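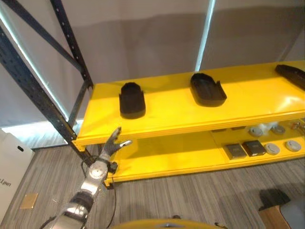
Progress report to the Rezende Fund
Grant: Salt damage in the lower-valley water supply, Stastano district
Prepared by: Jucélia Damasceno
Date: September 29, 2021

## 1. Status in brief

Work on the borehole survey is complete. Work on the blending trial is under way and is behind the schedule agreed in the grant letter. The household leaflet has not been started. Spending is below plan, mostly because the second pump set has not been invoiced. No change to the end date is requested in this report, but section 6 sets out a case in which one would be.

## 2. Borehole survey

The survey covered every borehole on the district register between the Stastano road bridge and the Vustska outfall. Each was visited by Wellington Lopes or Anselmo Miranda, and where the owner agreed, a sample was drawn after the pump had been run long enough for the conductivity reading to settle. Where the pump was out of order a bailer was used, and the result is marked as such in the annex. Bailed samples should not be compared directly with pumped ones.

Salinity rises towards the outfall, as expected, but not evenly. There is a band of fresher water east of the old canal, which does not appear on the map supplied with the original application. Anselmo Miranda's view is that it follows a buried gravel channel. The drilling logs we have seen are consistent with that, but two of them were written up from memory by the contractor and carry little weight. We have treated the channel as probable and have not built anything on it.

Several owners asked whether their water was safe to drink. We are not a testing service and told them so, but it was plainly unsatisfactory to take a sample from someone's yard and give them nothing. From the second week each owner received a slip with the conductivity figure and a telephone number at the district office. The district office has since asked us to send it a copy of every slip, and this is now done monthly.

## 3. Blending trial

The trial mixes borehole water with water from the hill main at the Skuvik pumping station. The target is a conductivity of 600 microsiemens per centimetre at the station outlet, held for 30 days without manual correction. The longest run so far ended on a faulty non-return valve on the hill main side, and the count has to begin again.

The valve was a standard part and had been fitted correctly. Grit had lodged in the seat. Adom Gbeho has added a strainer upstream and a pressure gauge on either side of it, so that a blockage will show as a difference between the two readings before it affects the mix. The station attendant reads both gauges at the start and end of each shift and enters them in the plant log.

A second problem is drift in the inline conductivity probe. Against the bench meter it read low by a small but growing margin, and cleaning restored it. The fouling is a soft brown film, probably iron. The cleaning interval has been shortened from monthly to weekly for the remainder of the trial. If the film returns within the week, we will move the probe downstream of the settling tank — a half-day job needing one new flange.

The dosing controller has given no trouble. Its settings are unchanged from those in the previous report.

## 4. Storage tank

The grant letter allowed for relining the smaller of the two tanks at Skuvik. On inspection the existing lining was found sound on the walls and blistered on the floor. Only the floor has been relined. The tank was out of service while the coating cured, and supply to the upper streets was kept up from the larger tank at reduced pressure. The district office received complaints about this from the streets nearest the reservoir, which had not been told in advance. The notice had gone to the wrong distribution list. Arlindo Guimarães has agreed a corrected list with the district and it will be used for any further shutdown.

The saving from not relining the walls is held in the works line. We would like to keep it there until the trial is finished.

## 5. Finance

Spending against each budget line is given in the annex. Three points need comment.

- Travel is overspent. The outfall road was closed after the spring floods and the survey vehicles had to go round by Vustska for most of the period.
- Laboratory fees are underspent. The laboratory charged 600 for the full set of cation analyses, against a higher figure in the budget, after we agreed to deliver samples in 3 batches.
- Equipment is underspent for timing reasons only. The second pump set has been delivered and tested, and the invoice is expected in October.

We ask the Fund to approve a transfer from laboratory fees to travel to cover the overspend. The transfer is within the limit that the grant letter leaves to the programme officer.

## 6. Risks

**Trial duration.** If the next run fails, a further full run will not fit before the hill main is taken down for the district's own maintenance. In that case we would ask for an extension at no extra cost. We would rather ask for it then than now, as the run in progress is stable.

**Staffing.** Wellington Lopes leaves the project when the survey annex is signed off. His remaining duties are light and pass to Anselmo Miranda. No replacement is planned.

**Well access.** Two owners near the outfall have withdrawn permission for repeat sampling. Both gave the same reason, that a poor result might affect the sale of their land. The repeat round can go ahead without them, though the coverage at the saline end will be thinner than we wanted, and the contour lines there will be drawn dashed.

## 7. Household leaflet

The leaflet was to explain the blended supply to customers and to advise on softeners, kettles and garden use. Drafting was held back so that it could quote a measured hardness for the blend. That figure depends on the trial. A draft without it could be prepared now and the number added at proof stage, and on reflection this is what we should have done from the start. Arlindo Guimarães will circulate a draft in October. The district has asked for it to fit on one folded sheet and to go out with the water bill, which removes the need for separate postage.

## 8. Work in the next period

- Complete the current blending run and report the log in full, including any manual corrections.
- Carry out the repeat sampling round at the boreholes still open to us.
- Circulate the leaflet draft to the Fund and the district office.
- Settle the pump set invoice.
- Obtain the original drilling logs for the boreholes east of the canal, if the contractor still holds them.

Annexes: survey results by borehole; Skuvik plant log; budget statement; corrected notification list.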